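Talebi Street Tenants – Kitchen Subgroup
Minutes, Sat 16 November

Present: four of us, plus Josué Pimentel, who arrived during item 2 and asked us to start again. We did not.

1. Minutes of the September meeting. Approved, after the word "filthy" was changed to "well used."

2. Cups. The subgroup returned to the matter of cups left on the shared table. The rule is that a cup goes back on the shelf, upright or upside down. On its side is not a position the rule recognizes. The light blue plastic one was raised as a case in point and discussed at greater length than it cost. 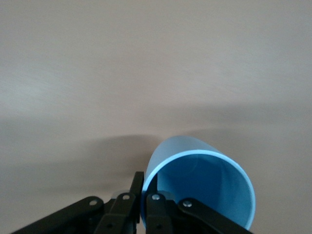 Josué said a cup lying down is still a cup put down, and he would sooner have that than one full of old coffee. This was noted. It was not agreed to.

3. New cups. The Plerkus quote is for a minimum order of 200. We have one shelf. Deferred.

4. Table. Wiping stays on the rota, last person out. A motion to buy coasters failed for lack of a second – the mover has been asked to stop bringing samples.

5. Any other business. The drying rack is still at Braramis being mended. Josué to call them again, politely this time.

Next meeting: same table, bring your own mug.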